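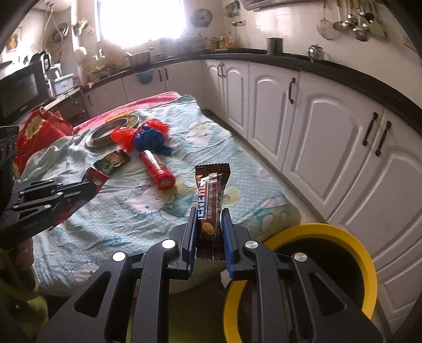 A snack bar in its brown wrapper.

Monday, November 1, 2021

It is the practice of this blog to set out, at the start of each month, a small change in the running of the household. The subject for this month is the purchase of sweets and biscuits, which had grown without any proper oversight.

The matter was raised by my sister-in-law, Auður Mikkelsen, who stayed with us in the autumn and asked why the hall cupboard contained three open packets of the same biscuit. I was unable to give a satisfactory answer. A review of the receipts followed. Between the corner shop on Prirkau and the larger Trilonton store, we had spent 471 kroner on snacks in 20 days – a sum I had believed to be our total for the season.

The following arrangements are now in force. Snacks are bought once a week, on the main shopping trip. No packet is to be opened while another of its kind remains open. Purchases at the petrol station are permitted on journeys of more than one hour, and are to be entered in the notebook with the rest.

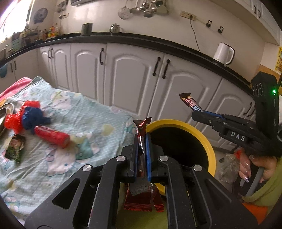
Candy bar in red and brown foil.

The children have asked that December be treated separately. This has been agreed, with a limit of 1000 kroner to cover the whole month, including the tin of ginger biscuits from Grímsdóttir that we give to the neighbours. Liquorice remains outside the scheme, as I am the only person in the house who eats it.

Readers who keep a similar notebook are invited to write in with their own rules, in particular any that deal fairly with visiting grandparents.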